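November 2, 2020

Second evening on the grippers. I am less sold on this than I was in the spring, and I wasn't very sold then.

Corina Marti came over with her half of the parts and a lot of faith. She thinks that if we squeeze enough household junk with these things by hand, and record it, an arm will later learn to do the squeezing by itself. I think we will end up with a full hard drive and sore thumbs. We agreed to find out, mostly so we can stop arguing about it at dinner.

Bench work first. The left linkage on mine was binding again at the top joint. I had the bolt too tight, backed it off, and then it wobbled, so I put in the thin washers from the Jamitz order. Better. Not good. The fingers still close a hair out of line and I can feel it every time. Corina says the software will sort that out. The software is her answer to most things. I asked which part of it, and she went to make coffee.

The blue pads are the one thing I'll praise without being pushed. The ribs grip, they bend without folding, and they cost next to nothing compared with the Flako ones I paid too much for and ended up gluing back on. I would still like to know how they look after a few weeks of use.

Battery on hers read 70 percent when we started. I wrote it down so I can check the claim on the Leung page, which I don't believe.

Plan for the session was 10 tries at each thing, then swap tools. We moved to the bedroom for it, the bed being the biggest flat surface we have, if you can call a mattress flat. The objects were the green tray with snack packets on it and the black container with the bronze band. Corina wanted the packets because they're shiny and crush easily, and she says that's where the old Pernus build always fell down. Fine. I went for the container first.
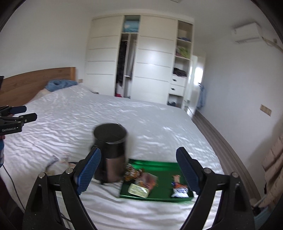

What I wrote down afterward

Soft surfaces are a pain. Push down on anything and the bed pushes back, so I never know if I'm fighting the object or the mattress. Try a board under the sheet.

The video blurs when I move at a normal speed. Corina says slow down. If I have to move like I'm under water, then we are teaching the arm to move like it's under water, and I said so. No reply to that one yet.

My wrist hurts. The handle is too fat by 2 or 3 millimeters. I can sand it, but I'd rather print a new one and do it right.

She wants to have a real arm copying us by December. I put that in here with the date on top so there's a record of it. My guess is we'll still be shimming the left joint.

Need more thin washers.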